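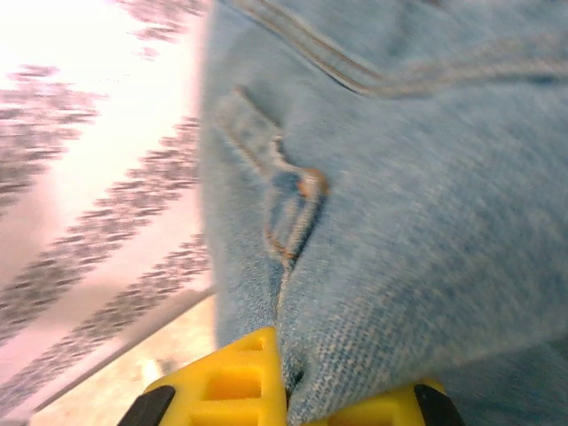
Allska School of Textiles
Garment Sorting and Care, Unit 5: Denim
Course notes, prepared by Liette Pelletier
Revised Tuesday, October 7, 2025

Bring these notes to the practical. Unit 4 (knits) is assumed. The reading for this unit is the twill chapter in the Penach workbook, up to the section on dyeing.

5.1 Cloth

Denim is a warp-faced twill, usually cotton. The lengthwise yarns (warp) are dyed and the crosswise yarns (weft) are left white or nearly white. Each weft yarn passes under two or more warp yarns before it comes up over one, and the step is moved along by one yarn on each row. This gives the diagonal line on the face and the paler colour on the back.

Indigo sits mainly on the outside of the yarn. With wear and washing the outer layer is rubbed away and the white core begins to show. Very pale denim may have been bleached, stone washed, enzyme washed or simply worn for years. Colour alone does not tell you which. Record the shade as it is now and leave the cause out unless a label states it.

A soft, slightly fuzzy face points to broken surface fibres. This is normal in light shades. Check that the diagonal can still be followed in good side light. If it cannot, look for thinning by holding a single layer up to a window.

5.2 Seams and stitching

The main types met in sorting are:

Flat-felled seam. Both raw edges are folded in and held by two parallel rows of topstitching. Strong and bulky. Common on the yoke, the seat and one of the two leg seams.

Overlocked seam. Edges are trimmed and wrapped in thread, then pressed open or to one side. Common on the other leg seam. It may or may not have topstitching on the face.

Hem or turned edge. One layer folded twice, one row of stitching.

Bar tack. A short, dense block of zigzag stitching placed where a seam or opening takes strain: pocket corners, belt loops, the base of the fly.

Contrast thread is usually tan, orange or gold. Tacks are often made on a separate machine, and the thread can be a different shade from the rest of the topstitching. A tack that does not match is therefore no proof of a repair. Look at the back of the cloth for a second set of needle holes before you write "repaired".

Where several layers meet, the cloth wears first along the outside of the fold. Work along pocket openings and belt loops with a fingertip as well as by eye.

5.3 Sorting a mixed pile

Denim holds a fold and hides whatever is under it. Other garments in the same pile can be missed, and a light colour beside a strong one can pick up dye if the pile is left damp. The order of work is:

1. Clear a flat area in front of the pile large enough for one garment.
2. Take the top garment only. Grip it at the waistband or at a heavy seam. Do not pull from a single layer of leg cloth.
3. Lift before you draw it toward you. Dragging brings the lower items with it.
4. Put it down, find the waistband, and turn the garment so that the waistband is at the far side.
5. Go back to the pile only when the first garment has been recorded.
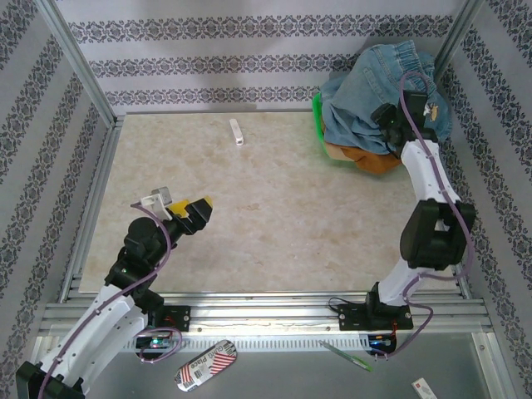

Step 3 is the one most often skipped. In the Manalastas exercise last January, most of the garments recorded out of order had come off the pile stuck to the one above. Dale Lapointe marks the practical and will deduct for dragging.

Small loose objects are put to one side and listed separately. Check all pockets, including the small one inside the right front pocket, before the garment goes into a care group. Tags and patches on the outside are noted by colour and position even where the wording cannot be read.

Baskets and bins are not part of the count. If a garment is lying over the edge of a container, record the garment and leave the container field blank.

5.4 Cuffs and gathered edges

A plain hem lies flat. A gathered cuff is made by attaching stretched elastic, or by enclosing it in a casing, and letting it relax. The cloth then forms ripples at right angles to the line of pull. Denim of medium weight makes coarse ripples; lighter denim makes many fine ones.

Gathered cuffs need three extra checks:

Recovery. Stretch the cuff by hand to a comfortable width, hold for a slow count of 5, and release. It should return to its starting width without help.

Evenness. Ripples should be spread along the whole cuff. A flat section suggests that the elastic has broken or come away from the side seam.

Abrasion. The crests of the ripples fade and fray before the valleys. Compare the two under good light.
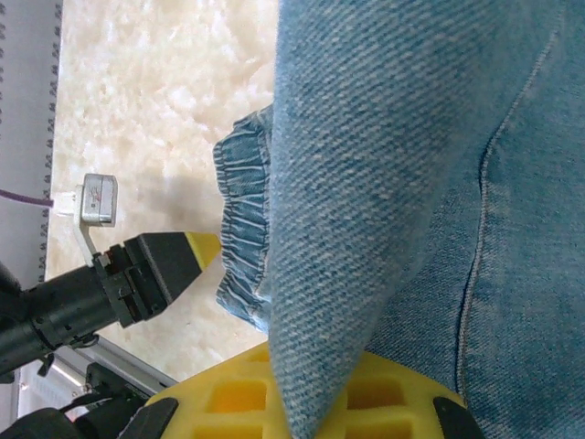

Figure 3. Light blue denim with a gathered, elasticated cuff; stitched seam to the right.

Do not press a gathered cuff. Heat shortens the life of the elastic, and a pressed crease across a ripple is hard to take out. When folding, keep the cuff to the outside of the fold and let it hang free.

5.5 Recording

Use the Plellard sheet, one line per garment. The reference set holds 1,096 lines, of which 112 are denim. Enter fields in this order: garment type, shade, seam type at inner leg, seam type at outer leg, cuff or hem, faults, care group.

Write "not seen" where a part is folded under and you have not opened it out. Write "none" only after checking. The two are marked differently.

Shade terms allowed on the sheet: dark, mid, light, bleached, uneven. Add a note for whitish patches, with their position measured from the nearest seam.

5.6 For the practical

Work in pairs. Each pair will need a tape measure, a hand lens and two blank sheets. One person handles the garments and the other writes, then change over at the halfway point. Sheets go in the tray by the door with both names on the top line.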